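A thread about people who leave the plastic on things. I was raised by them. I am one of them. I have some notes. 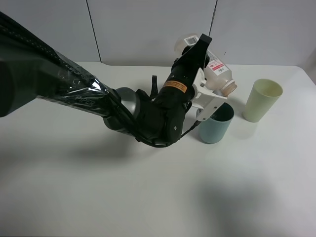

Clear, crinkled and very shiny under the lights.

My grandmother had a sofa I never touched. I sat on it every Sunday of my childhood. I touched the cover. In summer you didn't stand up from that sofa so much as get peeled off it.

The sofa itself was pale green, I'm told. Through the cover it was the color of a swimming pool somebody had given up on.

She was saving it for company. We asked who counted as company. The priest didn't. My uncle from out of state didn't. A man came to buy the piano once and he was walked straight past it to a kitchen chair.

When she passed, my mother and my aunt took the cover off together, very solemnly, and the foam had turned to powder. Thirty years in mint condition and it went to pieces in the driveway.

My aunt kept the cover. Of course she did, there was nothing wrong with it.

You'd think this would have taught me something. I have a Clotirell microwave I've owned for almost two years and the film is still on the door. One corner has lifted and gone gray with lint. I smooth it back down when I clean.

My friend Analyn Marquez came over for dinner and reached for that corner without even looking at it, mid-sentence, the way you'd pick a hair off someone's sweater. I said "please don't" in a voice I have otherwise only used with dogs near the road.

She has not let it go. She now asks after the microwave before she asks after me.

Things I have personally seen with the plastic left on:
a doorbell
a bathroom scale
the little window on a thermostat
a lampshade (the bulb had toasted a brown spot into it)
the inside of a briefcase
a wedding album, pages included

The lampshade people baffle me. I understand the scale.

There are two schools here and they do not mix. Savers keep the plastic on so the thing stays nice. Forgetters don't know it's there. A Forgetter will use a phone for a year with the factory sticker across the camera and complain that all their pictures look like the seventies.

Savers look down on Forgetters. Savers are in no position to, but we enjoy it.

And then there are Peelers. You know them. They want to do yours. They will ask, with wet eyes, if they can do yours. Vinzenz Auer at my office peeled the film off a brand-new printer that wasn't even in his department, all in one go, and people came out of a meeting to watch.

He says it was the best part of his quarter. I've seen his quarter and I believe him.

I did try to reform. On 4th April I had a whole free Saturday and decided to de-plastic the apartment. I made coffee first. I put on music. I treated it like surgery.

Remote control: fine. Came off clean, felt nothing.

Toaster: fine, although it had a strip around the base I'd always taken for trim. I had been admiring that trim.

Kitchen clock: bad. The film tore halfway and left a jagged edge right across the numbers, so now it's half naked from the four to the eight. I've turned it a little so you can't see that from the door.

Dining chairs: I flipped one over, saw the bags still stapled around the cushions, put it back down and went for a walk.

Called my mother to report my progress. Long silence. Then: "But they're good chairs."

She has a point! They're Zwahlen chairs. I paid sixty dollars apiece for them at an estate sale, and they were in plastic when I got them, which means some other family held the line for decades and I was about to be the weak link.

I think about that family a lot. Spaghetti every week on those chairs and not one of them cracked.

A reader's question from the last time I brought this up. Rosalie Baumgartner wants to know if car seats count. Rosalie, if you mean the baggy the dealer puts on, yes, that counts. If you mean the paper floor mat with the footprints on it, that counts too, and I'd like to hear how yours is doing.

Several of you have written to say that leaving film on can trap moisture, or fuse to the finish, or go yellow. I know. You're describing my grandmother's hallway.

And to the person who sent me the link to a "like new" remote cover, sold by the roll: I ordered 18 feet. I don't know what I was picturing. I own one remote.

It arrived wrapped in plastic. I've left it on for now.

People want there to be a lesson about enjoying your nice things while you can. Sure, probably. I've used the good towels since October, if that helps anybody. They're worse. They push the water around.

What I'll admit is that the remote does feel better. The buttons click. Before, it was like pressing them through a raincoat.

Analyn is coming by tomorrow. I've told her she can do the microwave. She asked if she could do it slowly and I said we'd see how I was feeling.

Update: she brought Gion Leitner, who "just wanted to be there." I've met this man once. He'd trimmed his nails.

Update: it's off. The door is a different color than I thought. I don't love it.

Update: does anyone know if you can buy just the film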